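What changed on the packing floor

I have worked at Fastcombe for a good part of my adult life, most of it at the packing benches. Since December we have had robot hands working alongside us.

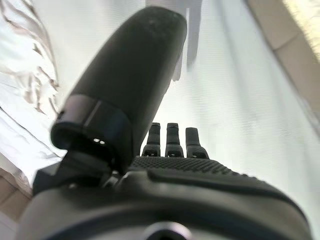

Thumb, three fingers and the grip pad on one of the hands.

The company had talked about automation for years. We got a conveyor, then a label printer that jammed less than the old one, and that was all. Then Boyer, our biggest customer, moved its kitchenware orders to us and the volume went up. Management signed with Nisora for the hands and with Iltix for the software that tells them what to do. There are 65 people on the floor across both shifts. We were told no jobs would go in the first year, and so far none have.

The hands do the first half of a pack. They pick the item, turn it and set it down for wrapping. A person does the rest: wrap, box, check the slip, close it up. On plain boxes and tins they are steady. They are slower than a good packer, but they don't slow down after lunch. On anything soft or shiny they still need help, and one of us steps in.

The target used to be 80 packs an hour per bench. It is now counted per pair of benches, and it is 220. When I first saw that number I thought it was a mistake. Most pairs get there on a day with a lot of plain boxes. On a mixed day we don't, and there has been some back and forth about whether mixed days should be scored the same way. I think they shouldn't. I put that in writing and I'm still waiting for an answer.

What I notice most is my own hands. I used to go home with sore thumbs, sore enough that I'd leave a jar for someone else to open. That has mostly gone away. My shoulders are better too. My eyes are worse, or more tired anyway, from going between the bench and the screen. I asked for the screen to be lowered and they did it the same week.

The work is also quieter. We used to talk across the benches, and now the person across from you is often two benches down. At break people sit together more than they used to, maybe to make up for it.

Pay was the other question. Anyone who took the Iltix training got a small raise, and I took it. The course was four mornings. Most of it was how to stop the hand, how to clear a bad pick and how to log it so the same thing gets looked at later. In the first month I logged more bad picks than I want to remember. Across the whole floor the total was 2,177 – they posted it on the board by the time clock. The next month's total was lower, but they stopped posting it, so I can't give the number.

Some of the older packers didn't take the training and were moved to returns. They kept their pay. A couple of them like it better there. One has told me more than once that it feels like being put on a shelf, and I don't have a good answer for that.

The contract with Nisora comes up for review in the summer, and there is talk of putting hands on the wrapping step too. I'd want to see how they do with tissue paper first.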